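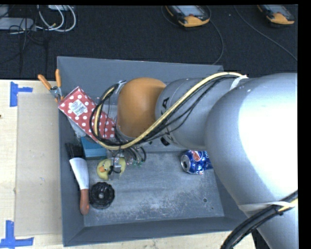 Roboterarm an der grauen Kiste

Psalm 55 in der Andacht: ganz lesen oder kürzen?

feldrain
28. April 2022
Ich bin in unserem Hauskreis in Silholm mit der nächsten Andacht dran und möchte Psalm 55 nehmen. Den Vers »Wirf dein Anliegen auf den Herrn« kennen alle, der hängt bei uns sogar als Spruchkarte im Flur. Der Rest ist weniger bekannt. In Vers 16 wünscht der Beter seinen Feinden, dass sie lebendig ins Totenreich fahren. Bisher wurde so etwas bei uns immer weggelassen. Wie macht ihr das? Wir haben zwei Leute dabei, die erst seit kurzem kommen und mit der Bibel wenig Erfahrung haben.

Orgelbank2
Ganz lesen. Der bekannte Vers steht fast am Schluss, und davor kommen Angst, Fluchtgedanken, der Verrat durch einen Freund und eben auch die Wut. Wenn man nur den Schluss liest, weiß keiner mehr, was das für ein Anliegen war.

mirabelle_k
Sehe ich anders. In einer Andacht von zehn Minuten kann man Vers 16 nicht vernünftig erklären, und unerklärt würde ich ihn nicht stehen lassen. Eine Bekannte von mir ist nach so einer Lesung nicht wiedergekommen. Sie dachte, wir beten dafür, dass Leute sterben. Kürzen ist keine Fälschung, das machen die Leseordnungen auch.

Orgelbank2
Dass die Leseordnungen das machen, ist für mich noch kein Argument. Man kann doch in zwei Sätzen sagen: Da betet jemand, der hintergangen wurde, und er gibt die Rache an Gott ab. Er greift nicht selbst zum Messer.

feldrain
Ob er sie abgibt, da bin ich mir beim Lesen nicht so sicher. Er wünscht es ihnen jedenfalls ziemlich deutlich.

thomaszweifel
Der Wunsch ist da, das muss man nicht wegreden. Ich finde die Verse 13 bis 15 eigentlich schwerer. Wenn mein Feind mich schändete, wollte ich es ertragen, aber nun bist du es, mein Freund. Ich habe vor Jahren eine Trennung in der Gemeinde mitgemacht und konnte den Psalm danach lange nicht hören. Bei einer Andacht vor Leuten, die ich kaum kenne, wäre ich vorsichtig. Weniger wegen der Neuen als wegen der Alten.

Orgelbank2
Gerade dann würde ich ihn lesen. Wo soll das sonst vorkommen?

thomaszweifel
Im Gespräch zu zweit zum Beispiel. In der Runde sitzt man fest und kann schlecht rausgehen.

Kantstein
Praktischer Vorschlag: Text auf Zetteln austeilen, vollständig. Vorgelesen werden 2 bis 9, dann 17 bis 19, dann 23. Wer will, liest den Rest selbst. Haben wir so gemacht, als wir im August die Reihe über die Klagepsalmen hatten. Die meisten haben das Blatt mitgenommen. Es gab auch Beschwerden, aber die gingen um die Schriftgröße.

mirabelle_k
Damit könnte ich leben. Vers 7 würde ich auf jeden Fall drinlassen, »hätte ich Flügel wie Tauben«. Da nicken alle, auch die, die sonst nichts mit Psalmen anfangen.

lesezeichen_b
Welche Übersetzung nehmt ihr? Bei Luther klingt der Schlussvers feierlich. In manchen neueren Übersetzungen steht »Last« oder »Sorgen« statt »Anliegen«. Bei »Anliegen« denke ich immer an ein Formular beim Amt. Für Neue würde ich »Last« nehmen.

feldrain
Bei uns sind die meisten mit Luther groß geworden. Ich könnte den letzten Vers zweimal lesen, in beiden Fassungen.

Kantstein
Zweimal ist gut. Kurze Stille dazwischen, sonst klingt es, als hättest du dich verlesen.

stillesmoor
Darf ich fragen, warum es unbedingt der 55. sein muss? Wenn es um Hilfe in der Not geht, ist Psalm 70 viel kürzer, den kann man komplett lesen. Oder Psalm 33, wenn es am Ende eher in Richtung Vertrauen gehen soll.

feldrain
Weil bei uns gerade jemand vom engsten Geschäftspartner im Stich gelassen wurde und die Runde das weiß. Er hat mich selbst auf den Psalm gebracht. Deswegen meine ich auch, dass es ihm nicht zu viel wird, aber ich frage ihn lieber vorher noch mal.

thomaszweifel
Das ändert für mich einiges. Wenn er es möchte, nehme ich meinen Einwand zurück. Frag ihn aber auch, ob er es in der Gruppe haben will oder nur gelesen und gut.

stillesmoor
Dann verstehe ich es. Psalm 70 hat übrigens auch keine freundlichen Verse über die Gegner, nur damit das nicht als der bequeme Ausweg dasteht.

mirabelle_k
Ich bleibe bei gekürzt mit Zettel. Und bitte im Anschluss keine offene Runde mit »Wer hat euch schon mal enttäuscht?«. Das habe ich einmal erlebt und es hat bis halb elf gedauert.

Orgelbank2
Beim letzten Punkt sind wir uns einig. Ein Lied danach reicht. »Wer nur den lieben Gott lässt walten« kennen bestimmt alle.

feldrain
Danke euch. Ich habe mit ihm telefoniert. Er möchte den ganzen Psalm, auch Vers 16, und will ihn nicht selbst lesen. Ich schreibe eine kurze Einleitung dazu und teile die Blätter aus. Das Lied nehmen wir, drei Strophen.

lesezeichen_b
Stell die Einleitung gern hier rein, wenn sie fertig ist. Ich bin im nächsten Monat selbst dran und habe noch gar nichts.

Ähnliche Themen
Stille nach der Lesung: wie lange?
Hauskreis zu siebt, einer redet immer
Losungen morgens oder abends lesen
Suche Andacht zur Sturmstillung
Freies Gebet fällt mir schwer
Welche Bibelübersetzung zum Vorlesen?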